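**Progress report to the Wununon Fund**
Project: Shared good practice for household robots in simulation (Civau)
Prepared by Lucero Nina, Feb 6, 2026

We have had a very good half-year. When we last wrote, in August, the Civau rules were a long wish list with plenty of arguments in the margins. They are now a working draft of 40 rules, and people are using them daily to set up and judge robot tasks in simulated kitchens. I'm delighted with how much clearer the work has become, and a little surprised at which rules turned out to matter most.

## What we said we would do

The grant asked for a plain-language set of rules covering how a household task is written down, how a simulated room is prepared for it, and when a run may be called a success. It also asked us to try the rules with two partner teams before publishing anything. Rengifo and Drindelau both signed up, and both have been generous with their criticism (Rengifo sent back our first chapter with more comments than text, and they were right about most of it).

## Where we are

**Task wording.** Finished, apart from a last read-through. Every task must now name the object, the part of it to be handled, and the state it should be left in. "Open the fridge" used to pass. Under the draft you have to say which door or drawer, and how far. Writers grumbled for a week or so and then started catching each other's gaps, which was lovely to watch.

**Scene preparation.** In use by both partners. The main rule is that a room should keep its ordinary clutter unless the task says otherwise. We had seen too many test kitchens stripped bare, and a good score in one of those says little about a home.

**Success and failure.** This is the part I'm proudest of. A run counts only if the end state is right *and* nothing was pushed, dropped or struck on the way. Drindelau re-scored 1000 of their older runs against this rule and found four kinds of failure that their old scoring had let through:

- a door opened by pulling on its edge instead of its handle
- an item on a worktop knocked over, then ignored
- contact with a wall or cabinet side during the approach
- the right end state reached after the time limit

The third one led to a long and useful discussion about tight spaces. Robots approaching a large appliance in a corner need room to swing a door and room to stand, and our early draft treated those as the same measurement. They are separate rules now.

**Reporting.** Behind schedule. We have a form for single runs that works well, but the summary form is too long and both teams skip parts of it. Two sections will be merged.

## The rules in use

Fridge tasks have become our favourite testing ground. They bring together long handles, heavy moving parts, narrow gaps and a worktop close by, so a single scene can exercise most of the chapter on approach and contact.

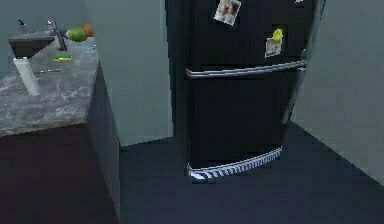
*Simulated corner kitchen: fridge with near full-width handle, magnets and prints left on the door, everyday items left on the worktop.*

Small things on a door are covered by rule 2 of the scene chapter. They stay where the scene author put them, and a task may not quietly depend on their being removed. Reflective handles get a note of their own too – Rengifo asked for it after comparing results under different lighting, and we have agreed wording for bright highlights on metal. The same chapter asks for lighting settings to be saved with each run.

## Money and time

Spending is on plan. We moved a small amount from travel to editing, with the fund's agreement, and the plain-language edit has been worth every penny. The reporting delay doesn't affect the overall end date.

## Next

- Cut down the summary form and try it with both partners
- Add a short chapter on drawers, which the draft currently lumps in with doors
- Have someone outside the project write a task from the rules alone, with no help from us
- Send the full draft to the fund for comment before it goes public

I would welcome a conversation about that last point – in particular, whether the fund would like its other grant holders to see the draft early. Several have already asked Drindelau for a copy.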